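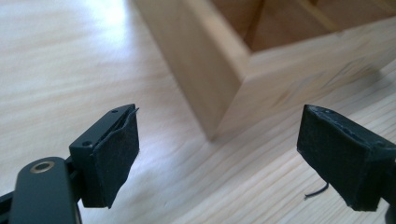
DATASET NOTES

Nurton Tea Log, version 13

Hi, and welcome to my very long list of tea. I started writing down every cup I drank one October and never really stopped, and now there are 447 rows in one CSV. Stuart Bunting kept asking for a copy so he could sort it his own way, so I cleaned it up and put it here for anybody who wants it.

What you get

tea_log.csv – one row per cup
shops.csv – where I bought each tea, with my notes on shipping
notes.txt – longer rambles that wouldn't fit in a cell (sorry, some of these really go on!)

Columns in tea_log.csv

name: whatever the packet said, typed in by me, typos included
type: black, green, oolong, white, herbal or "other"
grams: dry leaf, or blank for bags
water_ml: almost 650 for the big pot, less for a mug
steep_sec: I use my phone timer. Anything under 30 is a rinse that I drank anyway
score: 1 to 10, and purely my taste
again: y or n

Things to know before you use it

I drink way more black tea than anything else, so please don't average the scores and tell me green tea is unpopular. Early rows have no water temperature at all – I didn't own a thermometer yet. The Athumani teas show up under two spellings and I've only fixed one of them. Kisier changed their breakfast blend partway through, and I log the old and new ones as separate teas. I like the old one better.

Scores from when I had a cold are marked "cold" in the notes column. Drop them if you want cleaner numbers.

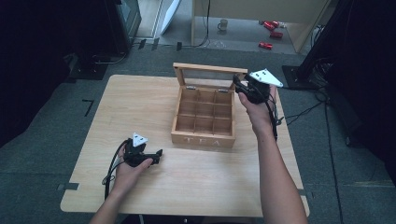
Tea box with nine compartments and a window in the lid.

Loading it

Any spreadsheet program will open it. The separator is a comma, the text is UTF-8, and blanks mean I forgot. Stuart loads it into Clurkero and says the dates come through fine.

License

Use it however you like. A mention is nice.

Last updated 2025-12-11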